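Lonirier

News and press

30th April

For immediate release

Lonirier opens second recording room to teach robots about trousers

Lonirier, which builds software for robots that handle clothing, today opened a second room for recording demonstrations of garment handling. It sits next door to the first and has the same lighting, the same tables and, the company is pleased to report, a better kettle.

The new room doubles the number of stations at which people guide a two-fingered gripper through everyday jobs with clothes: picking up, turning over, straightening, folding, putting down. Each attempt is recorded from start to finish and added to Ultadden, the collection Lonirier uses to train its handling software.

Work on Ultadden began in January with tea towels. Tea towels are flat, have four corners and hold few surprises, and progress was quick enough to make everyone rather pleased with themselves. Then came jeans.

Denim is stiff in one place and floppy in the next. It has seams several layers thick, pockets that turn up on the wrong side, and metal parts that a gripper may meet at any angle. A person sorting washing deals with all this while thinking about supper. A robot has to be shown, and then shown again with the legs the other way round.

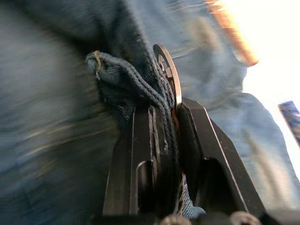

Operators are asked to work at the speed they would use at home and to avoid showing off. Early recordings were slow and very graceful, and the software learned to be slow and very graceful too, taking most of a morning over one pair. The current instructions ask for ordinary competence, with the odd hesitation left in.

Failed attempts are kept. If a leg slips or a waistband folds under itself, the operator carries on and puts it right, and the whole episode goes into the collection with a note of where things went wrong. Lonirier regards these as some of its most useful material, and has no shortage of it.

Every recording is checked by 2 people before it is used for training. They mark when the cloth is gripped and when it is let go, and say whether the job was done. Where they disagree, the recording goes to a weekly meeting, at which the question of what counts as folded has now been discussed 11 times. A working definition is expected in due course.

The clothes come from Wiltetti, a textile sorting firm, which supplies worn garments in mixed sizes and conditions. New clothes were tried and found to behave far too well. Wiltetti takes everything back at the end of each batch, neatly stacked or otherwise.

The second room will concentrate on denim until the summer, then move on to shirts. Fitted sheets are on the plan for a later stage – the company would prefer not to give a date.

About Lonirier

Lonirier makes training data and control software for robots that work with cloth. Its offices and both recording rooms are in the Górecki building. Visits by journalists can be arranged through the press office. Visitors are welcome to try a station themselves, and should be aware that their attempts may be kept.

ENDS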